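Farerlow gripper comparison

The Farerlow gripper comparison was a bench trial of low-cost robot grippers on kitchen tasks, organised by Kelechi Adeleke and written up by Lucyna Laskowska. It set a two-finger gripper sold by Vunent against a softer design from Rukitz, both fitted to the same servo arm and run from an Ogunleye controller. The report is dated 25 December 2022.

Each gripper was given 200 attempts, split between plates, lids and the rims of small cookers. An attempt counted as a success if the object was still held after 10 seconds. Critics have pointed out that this says little about whether it was put down again in one piece, and the report has no figures for breakages.

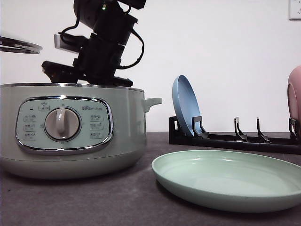

Rims and lids caused the most argument. Vunent's makers had claimed that the fingers would last for 1000 cycles without new pads, but Laskowska noted that 12 pads were changed during the trial and that the reasons were not written down. She also doubted that the two grippers had been treated alike – the Rukitz model was tested second, when the operators had already had plenty of practice with the arm.

A short follow-up in January swapped the order. The gap between the two narrowed, though the camera had been moved in the meantime and the results cannot be fairly set beside the earlier ones. Adeleke still held that the Vunent gripper was the better buy. Laskowska's view was that the trial had mostly measured the people running it, and the raw logs, which might have settled the matter, were never released.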